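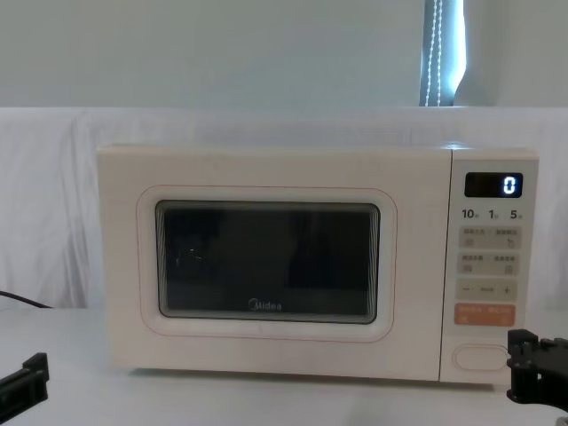

*The Midea, cream-white, on its white table. The display says 0.*

I moved to this apartment in February, and for a long time I told everyone that I will not buy a microwave. My mother cooked without one, my grandmother too, and I was a little proud of this. Then I had a new job with a long ride home, and I was eating cold dumplings over the sink at nine in the evening. Pride is not so filling.

So this post is about a microwave oven and about the place where it stands. If you came for the bread recipe, I promise it is coming, I only have to test the second rise again.

## How I chose

I did not choose very well, I must admit. I looked first at the Flallard, which my colleague Libor Urban has at home and praises very much. It has a grill and it can bake a small pizza. It is also deep like a suitcase, and when I measured my table with a tape I understood that the door of the Flallard would open over the place where I put my elbow when I drink coffee. Then I looked at one from Testell, which was cheaper but gray, and I have too many gray things already.

Mine I bought second-hand from Natália Skála, who lives two floors under me and was moving in with her sister. She had it from a shop which sells imported kitchen things. She asked for very little money and she carried it up the stairs herself, because the elevator was again not working, and she refused to let me take the other side. I gave her a jar of plum jam and later I felt that it should have been two jars.

What I liked immediately was the color. It is called white in the papers, but it is the white of milk with a drop of coffee in it. There is a thin line around the door, a kind of pinkish beige, and this line is the only decoration. The corners are slightly round. Next to it my old kettle looked so tired that I moved the kettle to the other side of the kitchen.

## The buttons I cannot read

The labels on the buttons are in Chinese. I speak three languages and this is not one of them. Natália had used it for years and she had a very simple method: she pressed the same button always and never touched the others. She showed me the button, I nodded, and by the evening I had forgotten which one it was.

The numbers helped me. Under the display there are 10, 1 and 5, each with a very small sign behind it. I guessed that the 10 is minutes and the others too, and I heated soup on this theory. The soup was in there for a long time. After this I took the matter more seriously.

My friend Radoslava Kolář studied Chinese at the university, and I sent her a message with my questions. She answered in the middle of her lunch break, in parts, with corrections of her own corrections. She told me that the 10 adds ten minutes, the 1 adds one minute and the 5 adds five seconds, and then she wrote again that I should look for the seconds myself before I believe her, as she could not read the small sign on her phone. I tried it with a cup of water. For the first two she was right. For the last one I needed to stand there with my nose near the glass, and it was really a small step, not minutes.

I thought about putting stickers over the labels with my own words. I had even cut the first sticker. But I found that after two weeks the hand learns it alone, and I like the panel clean. For guests I wrote a small card instead, and it lies in the drawer with the tea towels. It says:

- one bowl of soup: press the 1 two times, stir, press the 1 again
- a plate from yesterday: the 1 two times, with a lid
- milk for cocoa: the 1, and stay next to it
- bread: please do not, use the pan

Kvido Doležal, who visited me at Easter, did not read the card and made a sandwich so hard that we laughed until the neighbor knocked.

## The table

Now I come to the thing I wanted to write about in the beginning, which is the table. The kitchen counter in this apartment is short. There is the sink, then a piece of free space, then the stove, and the free space is where all the cooking must happen. In the first month I kept everything on it: the knife block, the oil, the salt, a basket of onions, the kettle. To cut one carrot I had to move five things, and then to move them back.

When the microwave came, it was clear it cannot live there. I put it first on top of the refrigerator. I am not tall. Taking a hot bowl down from the height of my own forehead is something I did for one week, and then I spilled lentils on my shoulder and stopped.

The white table was in the bedroom at that time, under a pile of clothes which were too clean for washing and too worn for the closet. I moved the clothes to a hook and the table to the kitchen, to the wall by the window. It came from Hurnico, it cost me 753 crowns in their sale, and I had never loved it before. With the microwave on it, it became a proper place. I put the oven in the middle. Everybody told me to push it to the side so that I can use the rest of the table, and I tried, but at the side it looked like it was waiting for a bus.

I measured a few things before I was satisfied, and maybe they can be useful to someone with a small kitchen too:

1. The door opens to the left, so the left side must be free. Do not put the bread box there. I did, and I opened the door into the bread box every morning.
2. The air needs to go out somewhere. I keep a space of a hand's width behind the oven and I put nothing on top of it, also not "only for a minute."
3. The socket should be reached without moving the oven. Mine was not, and I bought an extension from Michalík for 188 crowns. Ask in the shop which one is strong enough, as not every extension is made for a kitchen machine. Mr. Slanina in the shop asked me for the power of the oven, and I had to go home and look.

The extension has a slightly too long cable. I have wound it up with a piece of kitchen string behind the leg of the table, and one day I will buy a proper clip for it.

## Cleaning

I wipe it on the evening when I also change the sponge. For the inside I use a bowl of water with a slice of lemon, I let it boil, and I leave the door closed for some minutes after. Then one cloth is enough for everything. My mother does it with vinegar, and her kitchen smells like pickles until the next day, so I am staying with lemon.

The outside is more difficult than I expected. The surface is matte, and matte keeps the finger marks from butter longer than you would think. A damp cloth with a drop of dish soap, then a dry one. The dark window in the door is the opposite, it is very easy to clean but it shows every line of the cloth when the light comes from above. I have an old linen napkin only for this window. Miloslav, my brother-in-law (Mr. Slanina from the shop is his uncle, the town is small), finds it very funny that a microwave has its own napkin.

## What I cook in it

Not much, to tell the truth. Potatoes, if I want only one. Oatmeal, in a deep bowl, because in a flat one it climbs out. Yesterday's rice with a spoon of water on it. I melt butter for baking and I make the milk warm for the yeast, with great care, as warm milk and hot milk are a very short distance from each other. Dumplings work well when I cover them with a wet piece of kitchen paper, and they are almost like from steam.

I counted what I have spent on the whole corner, with the oven, the table, the extension and a new lid for the plates, and it was 1,216 crowns and the jar of jam. For this I have now a free counter, where I can cut a carrot without moving anything. The onions have moved under the table, and the basket fits there exactly if I turn the handle to the wall.

Next I want to do something with the shelf above the sink. The cups on it stand in two rows and the ones I like are always in the back. If you have a good idea for deep shelves, please write it in the comments, also if your kitchen is much bigger than mine.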